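Plistano桌面收纳浅盘系列10月上市 首批400套先供学校与社区教室
9月12日 星期四 Plistano新闻组 发 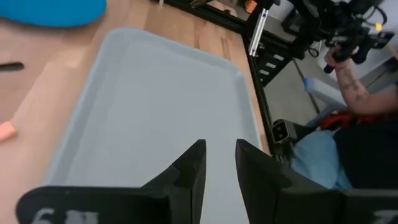 Plistano今天宣布,桌面收纳浅盘系列将于10月正式开售。首批400套,优先供应小学手工教室、社区活动室和共享工作间,剩余部分进零售渠道。产品由Plistano与设计工作室Stedcombe合作完成,前后改了11稿,主要改的是边沿高度和四个角的弧度。定稿是长方形,圆角,边沿略微抬起,盘底平滑,不分格。颜色只做一种,浅灰,稍微带点蓝,有些半透明的感觉,摆在浅色木桌上不抢眼,桌面的木纹照样好看。旁边搁点鲜蓝色或粉橙色的小东西,一眼就能找到。

为什么不分格?试用阶段问得最多的就是这个。早期样品有分格,老师们反映剪刀放不进去,胶棒又滚来滚去,最后全堆在一格里。后来干脆取消。想分的用户可以另配小盒,尺寸已留好,小盒预计晚些时候推出,具体时间另行通知。

试用在Psarras社区教室进行,为期2周,期间约100人次使用过浅盘,有做纸艺的,有串珠的,也有只拿来放零钱和钥匙的。教室方面的反馈比较直接:下课收拾快了,桌上零碎少了,盘子拿到水池边冲一冲就能接着用。也有意见,主要是叠放时贴得太紧,不好分开。正式版已经调整边沿的斜度,这批货全部按新模具生产。

使用建议(教室版):
一人一盘,上课前先空着发下去。
材料按当堂课用量放,不要一次倒满。
下课前留几分钟,盘里的东西归回原处,空盘叠好放回柜子。
清洗用温水加中性洗涤剂,不要用钢丝球,不要进洗碗机。
别放在暖气片上,也别长时间暴晒。

Stedcombe方面表示,这次设计的出发点很简单,就是一张桌子上总有几样东西没地方搁。笔帽,橡皮,半截胶带。做一个够浅的盘,伸手就拿到,不用翻。太深的盒子大家试过,东西进去就再也不出来了。

同期公布的还有“清桌面”收纳活动,10月起由Plistano和门店伙伴Endetti联合举办。地点在Endetti门店的体验区,现场有长桌和浅盘供大家动手整理,可以自带家里抽屉的杂物来分拣。活动免费,需要提前登记,儿童须由家长陪同。场次安排将在门店张贴,座位有限,先登记先得。

学校和社区机构订购请注意:首批按登记顺序发货,单个机构的数量会视总量做调整,请谅解。收货时请当场开箱检查边角,如有裂纹或明显划痕,拍照后与我们联系,客服会安排更换。已经登记过试用的机构不需要重复填表,原来的登记继续有效,只需确任收货地址。零售价格以门店标示为准。

媒体如需样品或产品资料,请注明媒体名称、用途和归还时间,样品数量不多,借出后请按时寄回。活动现场欢迎采访,请提前和门店打招乎。

联系我们:Plistano新闻组 | 版权所有 © Plistano 未经许可不得转载 | 返回顶部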